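Section 4: Reporting an Incident in Planeo

Use this section to file a theft, vandalism or trespass report with the Brandes police desk. For a crime in progress, call the emergency number — do not use the form.

1. Sign in to Planeo and select New Report.
2. Choose the incident type. If more than one applies, choose the most serious.
3. Enter the address and the time you found the problem, such as 4:15 p.m.
4. Describe what happened. The summary box holds 784 characters.
5. List missing or damaged items on separate lines, up to 40 per report.

Note: Serial numbers go in the Serial field, not in the summary. Officers cannot search the summary.

6. Add photos. Each file must be under 80 MB.
7. Select Review, then Submit. Write down the report number.

Caution: Do not submit twice. A second report opens a second case and delays both.

If you need to add something later, open the report and select Supplement. The original text stays locked after submission.
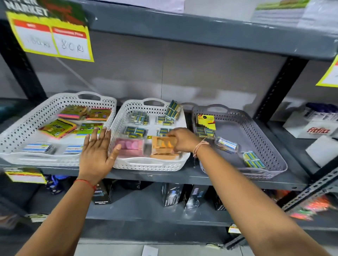 Shelving with baskets and a yellow MARKET price sign.

If the form closes with error 3292, sign in again. Drafts are kept under My Reports until you delete them.

Last updated: June

Related topics
Using Gestier for case status
Requesting a copy of a report
Omach account setup

Contact support | © Omach | Back to top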